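Imprimir | Enviar por e-mail

Lista: Manipulação e garras
Assunto: Re: Parada de segurança na célula das conexões de mangueira
Data: 10 de agosto de 2026

Em mensagem anterior à lista, Prallilow escreveu:

> A célula parou de novo no ciclo 867. O controlador acusou força
> excessiva no eixo do punho, com a garra ainda aberta. A peça não
> caiu. Alguém já viu isso com peça de mangueira em pé? Aqui a falha
> some ao rearmar e volta depois de uns tantos ciclos. Já trocamos o
> cabo do sensor e não mudou nada.

Bom dia a todos.

Tivemos a mesma falha na bancada de Purunau, com conexões cinza de trecho corrugado. Em 1340 ciclos foram 4 paradas, todas na aproximação, antes do comando de fechar. Também começamos pelo cabo e perdemos uma manhã com isso.

O que encontramos no registro foi a altura de aproximação. O programa tinha sido escrito para uma conexão mais curta, da Womirent, e ninguém corrigiu o valor quando entrou o lote novo. Com a peça em pé entre os dedos, a base da garra encosta na parte corrugada. Ela cede um pouco, e por isso o alarme só aparece em parte dos ciclos.
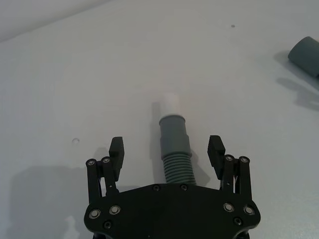
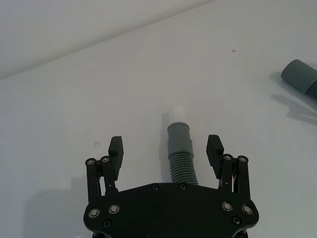
Peça em pé entre os dedos abertos, outra deitada no canto superior direito.

O que mudamos

1. Altura de aproximação refeita para a conexão nova, com o braço em velocidade reduzida.
2. Limite de força mantido como estava. Na unidade de Kuroda subiram o limite para o alarme parar de aparecer e acabaram com uma pastilha de dedo trincada – não recomendo.
3. Rearme só depois de olhar a peça. Antes o operador rearmava pelo painel e o braço retomava o movimento com a conexão ainda encostada na base.
4. Mão fora da área enquanto a garra estiver energizada, mesmo parada. Numa das paradas tentaram puxar a peça com o braço em espera.

Depois da correção rodamos 300 ciclos sem alarme. É pouco para dar o assunto por encerrado, e em setembro repetimos com o lote completo.

Prallilow, se puder, mande o registro de força dos segundos antes da parada. Se a curva subir devagar, é contato com a parte corrugada. Se for um pico seco, eu olharia primeiro a fixação do punho – tivemos um parafuso frouxo no ano passado com esse sintoma.

Saudações,
Bancada de testes, Purunau

Imprimir esta mensagem | Enviar por e-mail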